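## Who we are (and the bit about the pinch)

Hello! I'm Shirley Beaulieu and I look after the people side of things at Brender. We're a small outfit in Wornunholm, and what we do all day is teach robots to fold clothes. People laugh at that, then they go home and look at their ironing pile and stop laughing.

We do the folding ourselves first, with grippers held in our hands, and the robots learn from the recordings. We've got 3,345 of those now, mostly shirts, and Ekene Bashir has watched far too many of them. 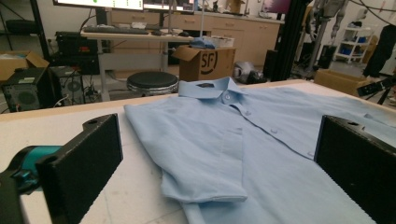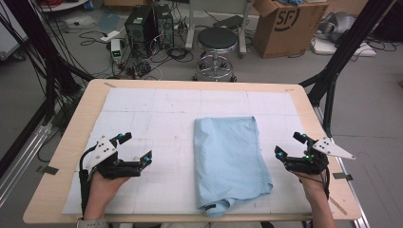
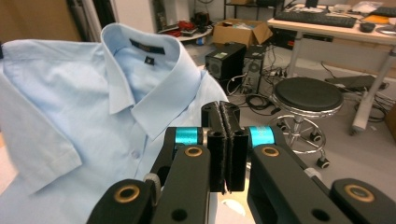
*Light blue shirt, black grippers.*

Most company pages skip the bad days, but ours was in August and it changed how we work, so in it goes. Temitope Obi had her finger by a gripper's linkage when it snapped shut. A spring had worn and we'd missed it. She had a nasty bruise and a very cross afternoon (fair enough!), and we binned 306 recordings made with that same gripper, as the jaws hadn't been closing evenly.

Onyekachi Ogbonna now checks every gripper after 200 folds and swaps the springs well before they go. We also stop for a proper break after 16 shirts, tired hands being clumsy hands. Anyone can call a halt, including whoever started last week.

If you'd like to come and fold with us, drop me a line. Temitope does the safety talk, and she'll show you where not to put your fingers.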